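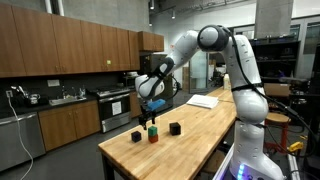

Natnael Gudeta

I'd been meaning to get to the Vetcombe paper mill open day for years, and this May I finally did it. The bus drops you at the bottom of the hill, so by the time I reached the gate I was already red in the face and wishing I'd left the big coat at home.

They start you off in the rag room. The Sheehan family has run the mill for three generations and they still make a cotton paper from offcuts, mostly shirt fabric that comes in on pallets. You get to stick your hands in a bin of it (very soft, a bit like dryer lint) and then you follow the pipes through to the beater, a huge oval tub with a roller that chews everything up into something like thin oatmeal. It is LOUD in there. They hand out earplugs and you should take them.

Our guide was Mizanur Biswas, who has been making sheets by hand there since he left school. He let anyone who wanted to have a go at the vat. You dip the mold in, lift it level, give it a little shake front to back and side to side, and then let it drain. Mine came out thick at one end and see-through at the other! His took maybe four seconds and looked perfect. He said a good day for him is 500 sheets, and after doing two I needed to sit down.

The part I liked best was the drying loft. You go up a very steep stair and there are all these ropes with sheets hanging over them, and the shutters on both sides open and close to let the wind through. On a damp day the paper can hang for ages. It smells a little like wet cardboard and a little like clean laundry, and I could have stayed up there all afternoon, but the next group was waiting on the stairs.

Downstairs they had a small sale of seconds. I bought a pack of the heavy cream stock they call Sesska, which is meant for watercolor but takes fountain pen ink really well – no feathering at all so far, even with my wettest nib. There was a gray one called Killier too, with little flecks in it, and I'm still kicking myself for not getting some.

Tea and cake were in the old packing shed. The lemon cake went fast, so go before the tour if that matters to you. Tickets were $3 and they only take cash at the gate. Parking looked like a mess, with cars all down the lane, so the bus is worth the climb. Wear shoes you don't mind getting splashed, and if they offer you the last tour at 2, take it, as Mizanur let a couple of people stay on for a second try at the vat.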